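Why does the toilet gurgle?

Your house has a secret second set of pipes, and it carries nothing you would ever want to meet. Clean water comes in through the skinny pipes. Used water leaves through the fat ones. Grown-ups think about the skinny pipes when they want a shower and about the fat ones when something terrible has happened.

Clean water gets pushed into your house. Somebody else does the pushing, usually a pump or a tall water tower. Used water gets no such help. It has to roll downhill on its own, so every drainpipe in your house is tilted a little. Look under the bathroom sink and you'll find a bend shaped like a letter U. Plumbers call it a trap.

The trap always holds a small puddle. Sewer gas is on one side of that puddle and your nose is on the other. It is the hardest-working puddle in your house and it has never been thanked.

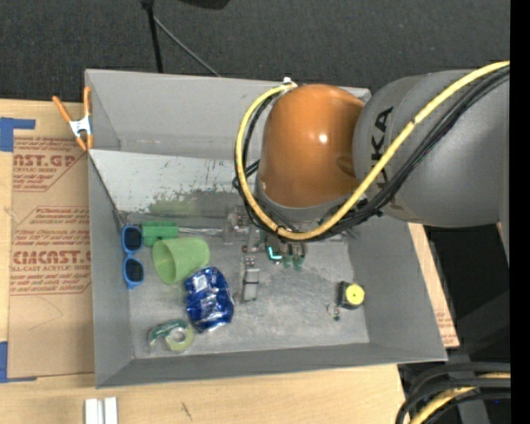
Ecaterina Costache wrote in to say that her guest bathroom smelled like old eggs all through June, and her whole family blamed the dog. The trap had dried out. One cup of water down the drain fixed it, and the dog got an apology and some cheese.

Now for the gurgle. When you flush, a big slug of water rushes down the pipe and shoves the air ahead of it. It also pulls at the air behind it. If you've ever tipped a full bottle of juice upside down, you know the glug, glug, glug. That's air fighting its way in while juice fights its way out, mostly onto your socks.

To stop the fight, builders add one more pipe, called a vent. It goes up through the walls and pokes out of the roof, where it lets air in and lets smells out to bother the pigeons. If leaves or a bird's nest plug the top, the pipes have to grab air from somewhere else. They may slurp it right through your trap. Gurgle!

One gurgle is no emergency. If it happens every time you flush, tell an adult, and use the word "vent." They'll wonder where you learned it. Please don't go up on the roof to check. Roofs are for pigeons and people with ladders and insurance.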